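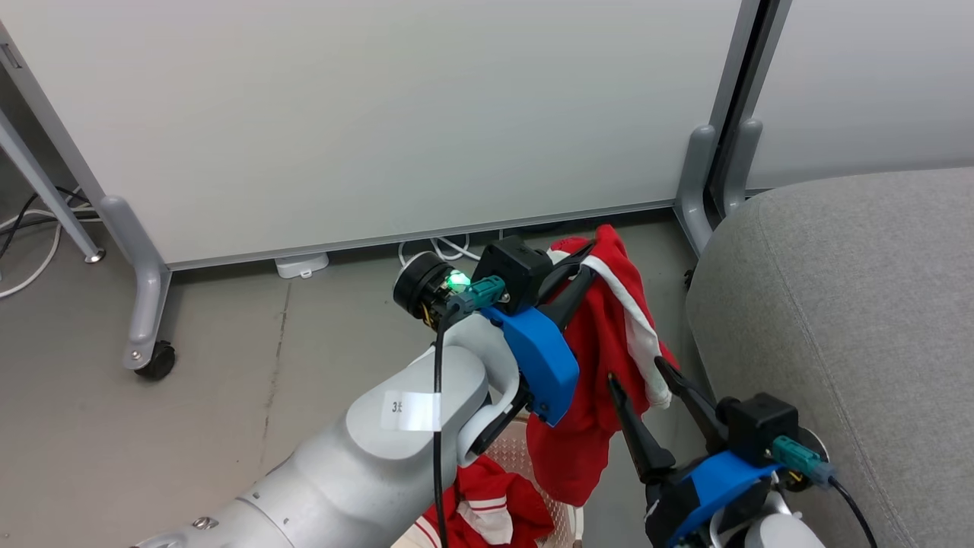 The budget form had nine lines, and I had filled in six of them before lunch. The hotel in Orport wanted a folding room that could run overnight, and I had been sent to watch a pair of arms handle red clothes and decide what to ask for. The left one had a red garment with white trim by the fabric and was holding it over the basket, and the right one stood open by the couch. I wrote "arms, two" and left the price blank.

The Rikine salesman had quoted me a lease. The woman from Joshi said never lease, buy the arms and lease the grippers, because grippers wear out. I had both quotes in my bag. They differed by 2,000 dollars a year, and neither one covered spare cables.

"What does it do with socks?" I asked the technician.

"Depends on the sock," she said.

I wrote that down too. My boss liked quotes from the floor.

Line seven was training for staff. The hotel had 57 rooms and a laundry crew of three, and the oldest of them had folded towels there for 40 years. She had asked me one thing before I left – would it need its own table. I had told her I would find out, and then I had filled in six lines without finding out.
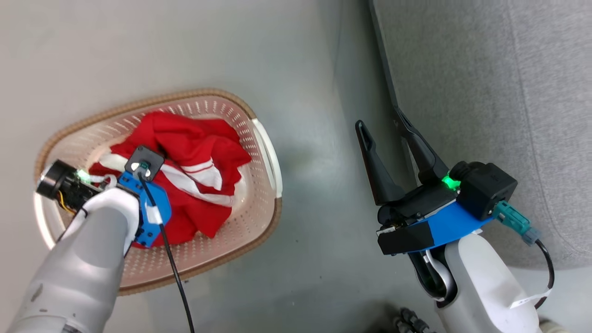
"Does it need a table?" I asked.

"You'd want one," the technician said. "Wide, and low enough for the reach. People forget the table. Then they buy one in November out of the repairs money."

There was no line for a table. There was a line for a sign on the door, and a line for a launch lunch. I crossed out the lunch and wrote "table, wide, low" over it, and pressed hard so it would go through to the copy.

My boss called while I was on the stairs.

"Rikine or Joshi?" he said.

"I don't know yet. What's the width of the laundry door?"

He didn't know. I said I would drive back by way of Kumero Street and measure it before they locked up.

Print this story | E-mail this story

Comments

foldedcorner: We bought a label printer at my job and had nowhere to plug it in. Same story.

M. in accounts: The lunch would have stayed in at my company.

ridgeline9: So which one did they get? I wanted one more page.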